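FOR IMMEDIATE RELEASE

Pirnwood Shared Kitchen Opens Second Sign-Up Round, Adds Saturday Hours

PIRNWOOD - The Pirnwood Shared Kitchen will open its second round of sign-ups in November, with 9 new member spots, longer Saturday hours and a lower starting rate for people selling food for the first time. Applications online or on paper at the front desk. Both count the same.

The kitchen rents licensed cooking space by the hour to small food businesses - bakers, caterers, sauce makers, lunch carts, one very busy dumpling outfit. It served 2,276 bookings in its first year. Most were evening slots, which are now close to full, and that is the main reason for the change in hours.

"We had people on a waiting list for Tuesday nights who were perfectly happy to work at six on a Saturday morning if we would just unlock the door," said Melati Ismail, director of the Pirnwood Shared Kitchen. "So we're unlocking the door. Farmers market people especially have been asking for this since the spring, they want to bake and go."
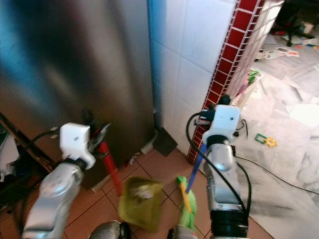 Photo courtesy of Pirnwood Shared Kitchen. Free for use with this release.

New hours at a glance

Monday to Friday, 6 a.m. to 11 p.m. No change.
Saturday, 5 a.m. to 9 p.m. Was 10 a.m. to 4 p.m.
Sunday, closed for deep cleaning and repairs. No change.

Bookings are still made in two-hour blocks. Members can string blocks together but no more than 4 in one day, to keep things fair. Exceptions for big catering jobs can be requested a week ahead by email. Please don't ask the desk staff, they can't approve it.

What's new for members

Starter rate. First-time food sellers pay the reduced hourly rate for their first six months. After that they move to the standard rate, or they can apply to stay on the lower one for another three. The full rate card is on the website and at the desk.

Cold storage. Two more shelving bays in the walk-in, rented by the month. Labels are required on everything - name, product, date. Unlabeled items get moved to the hold shelf and tossed after two days.

Dry storage. Lockable cages, same price as before. There is a short list for these and current members get first pick.

Baking equipment. A second deck oven and a spiral mixer, both supplied by Claeys, are on order and should be in place before the new round begins. The old mixer stays. Several members begged.

Label and packaging help. Skasum, a local print shop, will run a drop-in table once a month for members who need ingredient labels, barcodes or box sleeves. Bring your recipe with weights. Not cups, weights.

Helping first-time sellers get through the paperwork

A big part of the second round is the permit workshop, which started as one evening and is now a four-part course. It covers the local food business permit, the food handler card, insurance, sales tax and how to price a product so that it makes money. The last one runs long every time.

The course is taught by Solomiia Vasylenko, who owns Mekby, a small bakery that sells rye bread and honey cake out of the shared kitchen. She went through the whole process herself two years ago.

"I had the recipes, I had the customers, and I had no idea what a commissary letter was," Vasylenko said. "I filled out the same form three times. In the course we do the form together, in the room, and you walk out with it finished. Then we do the scary part, which is your prices. Almost everybody is charging too little. I was selling a whole cake for less than the honey and butter and my time, if you count my time, and I did not count my time."

The course is free to accepted members. Non-members can take it for a small fee if there are seats left. Handouts are availible in English, Spanish, Ukrainian and Malay, and staff can help find an interpreter for other languages with two weeks' notice.

Who can apply

Anyone making food for sale, or planning to in the next six months. You don't need a permit yet. You don't need a company name yet. You do need a product, a rough plan for where it'll be sold, and a sense of how many hours a week you want.

Priority goes to people who live or sell in Pirnwood. Applicants from neighboring towns are welcome and a few have gotten in before.

Not a fit for now: raw meat processing, canning of low-acid foods, pet food. The kitchen isn't licensed for those and won't be this year. Hot sauce and pickles are fine with a tested recipe.

How spots are picked

Applications are read by two staff and one current member. Short interviews follow, usually twenty minutes, in person or by phone. Then a tasting - bring one product, enough for five people, nothing fancy. The tasting isn't a contest and nobody gets scored on looks. It's mostly to talk through how the food is made, what equipment it needs and how it's kept cold.

Accepted members do a two-hour orientation before their first booking. It covers the ovens, the walk-in, allergen rules, the dish area, trash and grease, and closing.

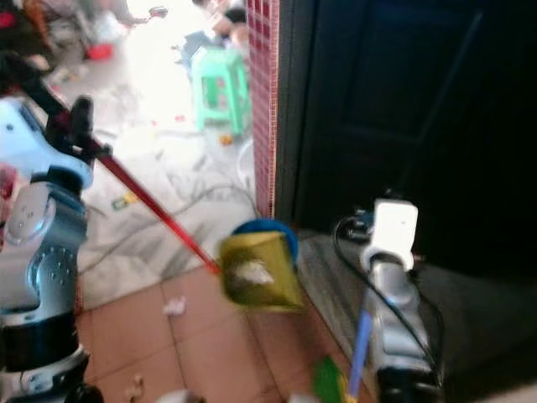 Closing takes up the last fifteen minutes of every booking and is included in the paid time. Counters wiped and sanitized, floors swept then mopped, dishes put away, trash out to the back, log sheet signed. The next person should be able to walk in and start. Members who leave early without closing get a reminder the first time and a fee after that. There were very few fees last year and the kitchen would like to keep it that way.

Allergen rules are stricter in this round. Nut products can only be made in the last blocks of the day, and anyone using sesame has to note it when they book. Color-coded boards and tubs stay in their own stations. If a purple board ends up anywhere but the allergen station, wash it, put it back, and tell staff.

Member market returns

The kitchen's member market will be back in November, on a Saturday, in the lot behind the building. Last year's drew 700 people and sold out of most things by early afternoon, so members are being told to bake more. Entry is free. Most stalls take cards, a few are cash only. Street parking plus the church lot across the road, which has kindly been offered again.

Expect bread, cakes, dumplings, sambal, pickles, granola, tamales, soup to take home and a couple of hot lunch stands. Vasylenko will have honey cake by the slice and by the box. Pre-orders for whole cakes go through Mekby directly, not the kitchen.

Applications for the second round will be handed out at the market too. Staff will be at a table near the back door all day to answer questions and give short tours inside. Closed-toe shoes for the tour please, and kids need an adult with them.

"Come hungry and come with your questions," Ismail said. "Some of our best members first showed up at the market with a jar of something in their bag and wanted to know if it was any good. It usually was."

Key points for editors

- 9 member spots in the second round
- Applications open in November, online and on paper
- Saturday hours now 5 a.m. to 9 p.m.
- Reduced starter rate for first-time food sellers, six months
- Free four-part permit and pricing course for members
- Member market on a Saturday in November, free entry

About the Pirnwood Shared Kitchen

The Pirnwood Shared Kitchen is a nonprofit commercial kitchen for small and start-up food businesses. Members rent time by the hour and share ovens, ranges, mixers, cold storage and a packing area. Several have since moved on to shops of their own, and some have moved out, missed the company and come back part time. The kitchen is paid for by member fees, course fees and local donors.

Media contact

Melati Ismail, Director
Pirnwood Shared Kitchen

Interviews with Ismail, Vasylenko and other members can be set up on request. Mornings are best. Photographers are welcome during open hours with a day's notice so we can check with whoever is booked in - hairnets provided, and please no flash near the fryers. Spanish-language interviews can be aranged too, just say so when you write.

Higher resolution versions of the pictures, the rate card and the course outline are in the press folder on the kitchen's website. Market stall list to follow once it's final.

###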